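Tuesday, February 20, 2018

Glaze tests, batch 8. Back on the Gourlay clay after the Brondbridge stuff kept bloating. Wedged up and cut 18 tiles, stamped numbers on the backs this time. Edges a bit ragged, fine.

Bisque went up overnight, slow to 600 then let it run. Opened it too early again, one tile cracked corner to corner (no. 11). Not replacing it, enough of the others to go on.

Andellow white over the iron slip: two dips, count of three each. Second dip crawls if the first hasnt lost its shine, so leave it longer. Matt version needs seiving again, lumps at the bottom of the bucket like porridge. 80 mesh was in the sink, whoever had it please rinse it.

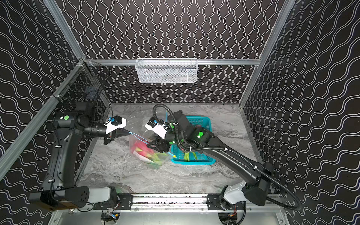 Ash glaze next. Nedmont ash, washed twice, still caustic so gloves on. Weighed out 800 g dry, water by eye, bit thin. Brushed it on 4 to 7, poured it on the rest. Pouring is better, brush marks show even when its dry. Wax on the feet of all of them.

Kiln log from last time says the top shelf ran cooler than the bottom. Cones on both shelves then, and the ash tiles go low down. Batts want scraping before anything goes in, there's a lump of old blue on the big one.

To do: more wax, order copper carb, ask about kiln slot before the May sale. Check whether the lid gap on the small kiln is worse or just looks it.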